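3.2 Surfaces, vessels and the matter of small noises

We turn now to the part of the study that took us longest to settle, and which we had expected to dispose of in an afternoon: what people put their drinks on, and what they put them in. Readers who have kept house with small children, or with a downstairs neighbor who works nights, will know that a foam puzzle mat rarely stays on the floor for long. It begins under the baby, it migrates to the hallway, and one day a tile or two of it is on a table with a cup standing on it, and there it remains. In the Clusau households this happened so often that Amna Rizvi, who did most of the home visits, gave the habit its own column in her notebook, under the heading "mat, promoted."

The attraction is easy to understand. A can set down on bare wood or on a tiled counter makes a sharp little sound, and a can set down on foam makes hardly any. Several of the people we spoke with described this with real affection. One woman in Trernden told us that she could put her drink down at 4 in the morning, beside a sleeping infant, and feel that she had got away with something. A retired baker in the same building liked foam for quite another reason, namely that his glasses had stopped chipping, and he was a little put out that we had come all that way to ask about noise.

Foam does have its drawbacks, and our hosts were generous in listing them. The joints between tiles collect crumbs and sugar. Spilled soda finds its way down between the tabs and stays there until somebody lifts the whole thing, usually on a Sunday, usually with some remarks. And a tall, narrow vessel behaves differently on a soft surface than on a hard one, a point on which the families in Paracha had particularly strong views. The slim beverage can, which has the same troublesome proportions as a bud vase, was named again and again as the thing most likely to go over. Its footprint is small, its weight sits high when it is full, and a base that straddles a joint has less to stand on than its owner supposes.

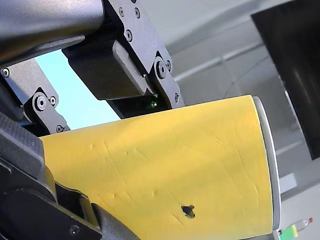

It seemed right to us, then, to treat the can and the cup as two separate members of the household, each with its own manners. The can arrives closed, is opened once, and is generally handled by its sides until it is finished. The cup has a much longer working life. It is filled, emptied, rinsed, used for toothbrushes during a visit from relatives, and returned to the table without ceremony. In our interviews people spoke of "the" can but of "my" cup, even where the cup was plain plastic and came from a stack of identical ones. Rosalía Echevarría, reading the transcripts, noticed that color carried much of this sense of ownership. Children in particular would wait for the pink one or the green one to come free, sometimes for most of a meal, when another cup stood ready at their elbow.

Where both vessels shared a surface, as they very often did, they were seldom placed close together. People left a gap between them, wide enough for a hand, and were surprised to have it pointed out. We take this to be a habit learned from past spills, although one father in Buvport insisted that it was simply good manners toward the cup. A few hosts went further and used the seam between two tiles as a sort of border, with the drinks in use on one side and everything else on the other. We found this charming and, on reflection, quite practical — a seam is visible at a glance, costs nothing, and does not have to be explained to guests more than once.

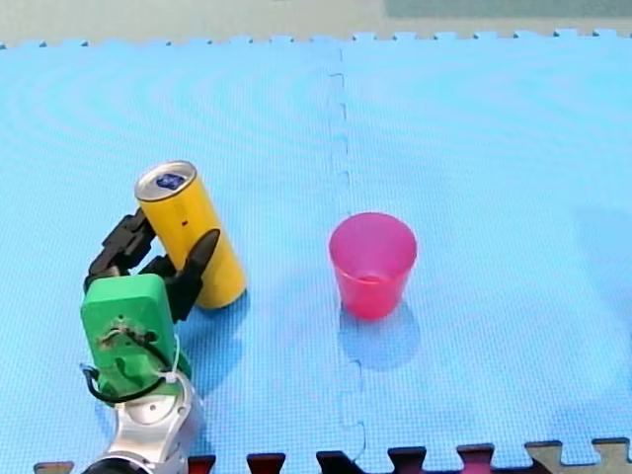

A word should be said about color in the mats themselves, as it came up more than we had planned for. Pale blue was well liked in kitchens and grumbled about in hallways, where it showed every footprint. Those who kept foam on a table tended to prefer a single color throughout. A patchwork of bright tiles, they felt, belonged to the nursery, and a plain one could pass for something chosen. The same people were perfectly content to have bright things standing on it. Rizvi's notes from April record a long conversation on this subject with two sisters who shared a kitchen and agreed on nothing else, and who both held that a yellow can looks better on blue than on any tablecloth they owned.

We do not want to make too much of such remarks. They do suggest, though, that a soft surface is kept on the table partly for its looks and partly for the quiet, and that asking only about spills, as our first questionnaire did, would have missed a good deal of what people enjoy about it. The revised questions are taken up in Section 3.3, together with the replies from the households that had gone back to bare wood.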